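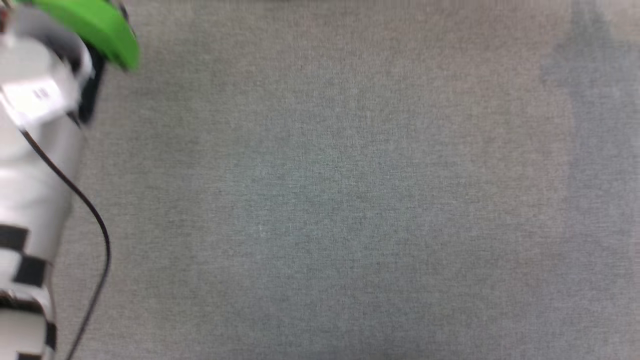
Section 4: Getting your grey fabric surface down flat

Right, you've read the bit about choosing a size, so let's get the fabric laid. I use the plain grey Clalness on nearly everything now, work tables mostly, and one stretch of floor by the window. The steps are the same for both apart from step 7, so skip that one if you're doing a floor.

Give yourself a whole morning the first time. I know the leaflet in the tube makes it look like a ten minute job (it does get quicker, I promise!) but the fabric needs a while to relax and you'll want a cup of tea in the middle anyway.

What you'll want to hand

The roll, a soft broom or a clean dry brush, a tape measure, chalk, sharp scissors, and a few heavy books. If you bought the Clerero edge tape, get that out of its wrapper too and let it come up to room temperature.

1. Clear everything off and wipe down. Any crumb left underneath will show as a little bump, and you'll find it with your elbow every single day. Let the surface dry properly.

2. Unroll the fabric with the weave facing up. The back is smoother and a touch paler. If you can't tell, run a fingertip across both sides - the top has a fine grain to it and the back doesn't.

3. Leave it lying there for an hour, or overnight if it's been in a cold van. Mine came in March and was stiff as a board until the afternoon. Put the books on the corners that want to curl.

4. Brush from the middle outwards. Long, light strokes, no pressing. If you get a ripple, lift the nearest edge, let it drop, and brush again. Please don't try to push a ripple out with the flat of your hand, I stretched my first piece that way and it never sat square again.

5. Measure before you cut. The narrow roll is 80 cm wide and the wide one is 156 cm, and both have a finished edge down each long side. Line one of those up with the front of the table, where you'll see it most, and do your cutting at the back.

6. Mark with chalk on the underside and cut in one go if you can manage it. Leave a finger's width spare and trim it afterwards.

7. Tables only: fold the spare over the edge and fix it with the tape. Work along one side, then the opposite side, then the ends. Keep it snug but stop well before you see the weave pulling into a curve.

Note: If you're joining two pieces, keep the grain running the same way on both. Turn one round and it'll look like a slightly different grey as soon as the sun moves. Britta Petersen wrote to tell me she'd done this across a full 345 cm bench and had to live with it for a year.

Caution: No hot pans, irons or glue guns straight on the fabric. The weave goes shiny and there's no bringing it back. Use a board.

Caution: On floors, keep joins and corners away from the doorway, and check the tape every so often. A lifted corner is a trip waiting to happen.

Looking after it

Grey is kind to dust and very unkind to grease. I go over mine with the brush at the end of the day and the vacuum when it starts to look tired, using the small head with the suction turned down.

For spills, blot with a dry cloth first, then a damp one, working in from the outside of the mark. Rubbing fluffs up the weave. Till Görtz recommends a drop of washing-up liquid in lukewarm water for tea and coffee, and I've had good luck with that too. Try it on an offcut before you do the real thing (you did keep the offcuts?).

Chair legs will leave dents. Most come out with a damp cloth left on for a bit and a gentle brush once it's dried. Deep ones under a heavy cabinet may be there for good.

When to replace it

The maker rates the weave at 3,000 brushings, and no, I haven't kept a tally. I change mine when the front edge goes thin or the tape stops gripping. You don't have to do the whole lot - if only one end has gone, cut a new piece with plenty of overlap, line up the grain, and follow steps 4 to 6 again.

Storing leftovers is in Section 5.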